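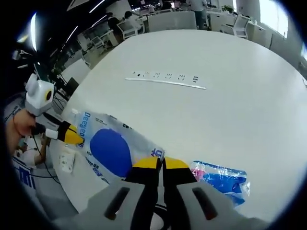 白圆桌的日常:插线板,透明袋子,又是袋子

搬进 Mondside 这边快一年了,今天想专门开一串聊聊公共区的这张大圆桌,顺便聊聊桌上永远清不干净的包装袋。想到哪写到哪,大家随便看看~

---

先说桌子。Nisska 买的,2,799,当时在群里吵了好几天,一派要长桌一派要圆桌。长桌派的理由是能靠墙,圆桌派的理由是……好看。最后好看赢了(我投的圆桌,我认)

---

用下来的感受:圆桌聊天吃饭是真的舒服,谁跟谁都能说上话,递个东西伸手就到。但它没有“角”啊!长桌的东西可以往角上堆,圆桌你往哪堆都像摆在正中间,乱一点点就特别显眼。

---

白色桌面也是一个道理。咖啡渍一擦就掉,这点要夸。可是什么小东西躺在上面都很扎眼,比如靠边那张白色的小卡片还是小袋子,按说同色应该隐身的吧,我一眼就看见了,然后就一直想把它拿走😂

---

好了说袋子。透明塑料袋是我目前最头疼的一类东西。皱巴巴的,反光,占地方又没重量,风一吹就换位置。你说它是垃圾吧,有时候里面的东西还要用;你说它不是垃圾吧,它长得又实在很像。

---

图里斜着躺的那个,中间印了一个大大的蓝色实心圆,边上一行蓝字 Deeyeo。旁边还有一个也是透明的,印蓝色,带一小块粉。这俩放一起还挺配的,我居然看出一点夏天的感觉,可能是因为最近太热了。

---

插一句,我对包装上的蓝色真的没有抵抗力!逛超市永远先拿蓝色的那款,回家才看是什么味道。家里抽屉里还留着好几个蓝色的袋子,说是“以后装东西用”,从来没有装过东西。有同款毛病的举个手🙋

---

我们现在的收拾规矩是五月份定的,贴在冰箱门上,写得很短:

- 离开桌子前,空袋子自己带走
- 没用完的封好口,放进 Follon 那个带盖的收纳盒
- 不知道是谁的,放窗台,过一晚没人领就处理掉

---

第三条执行得最好哈哈哈,大家都特别乐意把东西放窗台。第一条嘛,看心情。第二条的问题是收纳盒太小了,塞几包东西盖子就翘起来,盖子一翘就有人觉得“满了”,然后就又回到桌上了,完美闭环。

---

说到封口,试过夹子、皮筋、胶带。夹子最好用,但是夹子会丢,我也不知道它们都去哪了。皮筋容易老化断掉。胶带粘塑料袋的时候很牢,撕的时候更牢,直接把袋子撕开一个大口子。现在我的办法是把袋口卷几圈压在袋子下面,土是土了点,能用。

---

然后是插线板。桌上那条长长的白色插线板,我个人立场是:它不应该住在桌子上。每次开会之前把它挪下去,开完会一看它又上来了,一年了,我跟它的关系就是这样。

---

不过替它说句话,圆桌离墙远,地插又在桌子底下很别扭的位置,要充电就得趴下去。谁愿意趴啊?放桌面上至少一伸手就能插。颜色还跟桌子一样白,勉强算和谐吧。

---

研究过桌下走线的方案。一种是买那种夹在桌沿的线槽,可是桌沿是弧的,直线槽贴不上,中间会空出一截。一种是用魔术贴把插线板粘在桌板背面,这个我挺心动,就怕插头一重往下坠。还有一种是在桌面中间开孔,我刚提出来就被否了(2,799 的桌子你要打洞?)

---

所以魔术贴方案暂定,等我把宽的那种买回来试试。有人粘过吗?撑得住吗?夏天会不会化胶?求真实使用感受,种草文就先不用发给我了🙏

---

椅子顺便说两句。配的是 Verschueren 的折叠椅,第一批要了 6 把,后来人多了又加。好处是收起来一排靠墙,地一下子就空了。坏处是坐久了大腿后面有印子,所以下午大家都站起来溜达,也算促进健康。

---

我之前还搞过一个“十分钟清桌”,下午放一首歌,歌放完桌面要清出来。前几天参与度超高!后来大家发现只要在那首歌之前去倒水就行……现在饮水机那边每到点就很热闹。

---

所以我改主意了,不追求清空,追求“清出一块”。靠窗那半边永远留着给吃饭和摊开本子用,另外半边随便放,袋子啊线啊都归那边。试下来比全清容易坚持多了,看着也没那么焦虑。推荐给所有共用一张桌子的人。

---

有姐妹问桌子直径,我没量过,回头拿卷尺补上。有人问掉漆没有,目前桌面没有,桌脚那里被椅子磕了一点,蹲下来才看得到,我假装没看到。

---

还有人问会不会再买 Nisska。会的吧,下次想给他家的边几一个机会,专门拿来放插线板和没吃完的东西,让圆桌喘口气。已经加购物车了,等凑单。

---

补一条:刚刚路过又顺手卷了一个袋口。透明袋子的收纳神器有没有推荐的,评论区直接甩给我,要盖子不会翘的那种!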